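# Evaluación de la manilla y el pomo de la serie Verelach para puertas interiores de madera

Informe de la unidad de equipamiento, 30 jul 2026

La presente reseña recoge las conclusiones sobre la serie Verelach, comercializada por Jodero, tras su instalación en la residencia de Plullunholm. El encargo comprendía 26 puertas interiores, de las cuales 13 recibieron pomo redondo y las restantes, manilla de palanca. La comparación entre ambos modelos resulta de interés para los centros que deban renovar sus herrajes durante el próximo ejercicio.

**Contenido y presentación.** Cada juego se suministra con dos rosetas, el eje cuadrado, la tornillería y una plantilla de perforación en papel. Las instrucciones están redactadas en cuatro idiomas; la versión española contiene una errata en la cota del taladro lateral, por lo que se recomienda seguir la plantilla y prescindir del texto. El fabricante facilita una hoja corregida a quien la solicita.

**Montaje.** La dirección de los trabajos correspondió a Reinaldo Medeiros, responsable de conservación del centro. El tiempo medio fue de veinte minutos por puerta en hojas ya mecanizadas, y algo superior en las que conservaban el cajeado del herraje antiguo. La roseta del pomo cubre por completo las marcas anteriores. La de la manilla es más estrecha y obligó a retocar el barniz en cuatro hojas, partida que no figuraba en el presupuesto inicial.

El acabado de la serie es uniforme entre piezas. Sobre maderas de tono miel el contraste es sobrio y no desentona con los marcos existentes. En los pasillos más transitados el brillo exige un repaso semanal con paño seco; los productos abrasivos quedan expresamente excluidos de la garantía. 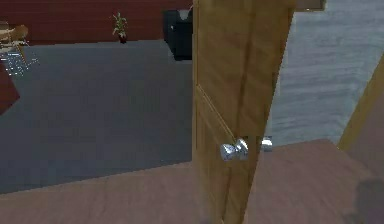 *Simulación por ordenador: pomo redondo plateado sobre hoja de madera con moldura biselada.*

**Uso cotidiano.** El retorno del resbalón es firme y silencioso en los dos modelos. La manilla puede accionarse con el antebrazo o con las manos ocupadas, ventaja considerable en lavandería y office. El pomo requiere un giro completo de muñeca, y varios residentes de edad avanzada manifestaron dificultades durante las primeras semanas. Por este motivo, Wellington Brito, coordinador de accesibilidad, desaconseja su empleo en dormitorios y aseos. En archivos y despachos no se ha formulado objeción alguna.

**Durabilidad.** Una unidad de cada modelo se sometió a 1.000 accionamientos consecutivos en el taller, sin holgura apreciable al término del ensayo. La cifra es modesta y no permite extraer conclusiones a largo plazo. En servicio, dos tornillos prisioneros se aflojaron durante el primer mes y se fijaron con sellador de roscas de resistencia media. El resto de la instalación no ha precisado intervención.

**Coste y suministro.** El importe total ascendió a unos 200 euros más que la oferta de Frota, cuyo catálogo carece de rosetas de diámetro equivalente. El plazo de entrega se respetó en el primer envío; el segundo llegó incompleto y Jodero lo subsanó sin cargo.

**Valoración.** La manilla Verelach se considera adecuada para uso general. El pomo se acepta únicamente en dependencias de acceso restringido al personal. Las observaciones de otros centros podrán remitirse a esta unidad hasta el mes de noviembre, fecha prevista para la revisión del catálogo de herrajes homologados.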